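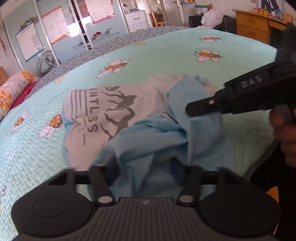 Mundley College — Office of Alumni Relations and Career Mentoring

By the Mentoring Desk
Last updated: 21 November 2021
Reading time: 4 minutes

Section 3. Setting up your mentor profile in Suvis

This section is for graduates who have received an invitation to become a mentor. If you are a current student and you look for a mentor, please go to Section 5.

Before you start, have ready your graduation year, the e-mail address to which the invitation was sent, and a short text on your working life. The text can have up to 110 words. It is easier to write it first in another program and paste it, as Suvis closes the form after 40 minutes and does not keep what you typed.

3.1 First sign-in

1. Open the invitation e-mail and click "Accept." The Suvis sign-in page opens in a new window.
2. Enter your e-mail address and the code from the invitation.
3. Choose a password. Write it twice.
4. At "Select your community," choose Mundley Alumni. Do not choose Mundley Staff, even if you work at the college now.
5. Click "Continue."

Note: Graduates of the former Aranda School of Public Affairs are also in the Mundley Alumni community. Your degree will still be shown with the name Aranda.

3.2 Your career history

1. On the left side, click "My path."
2. Add your present position, or your last one if you are retired. Employer and city are required, the other fields are optional.
3. Add earlier positions, if you wish. Students often ask for mentors who changed from one field to another, for example from teaching to government, so older positions are useful too.
4. Paste your short text in the box "In my own words."
5. Click "Save" at the bottom of the page. The button at the top saves only your photo.

Caution: Positions in government or in the courts may have rules on outside activities. Please ask your employer before you make the profile public. We can not check this for you.

3.3 Topics and availability

1. Click "Topics." You will see a list of 35 topics.
2. Mark the ones you are comfortable to discuss. You can change them at any time.
3. If you want to talk with students about being the first woman in an office, or about returning to work after a pause, these are under "Personal experience" and not under "Careers."
4. Click "Availability" and set how many students you accept in one term. The standard setting is two.
5. If you are away for a longer time, switch on "Pause." Your present students can still write to you — only new requests are stopped.

3.4 Making the profile public

1. Click "Preview" and read the profile as a student will see it.
2. Click "Publish."
3. Wait for the confirmation e-mail. During May it can take longer, when many graduates join together.

If the profile stays on "In review" for more than five working days, call the Mentoring Desk at extension 3282 or come to our office in Pelter Hall, ground floor. Please have your graduation year with you when you call. To delete a published profile, see Section 6.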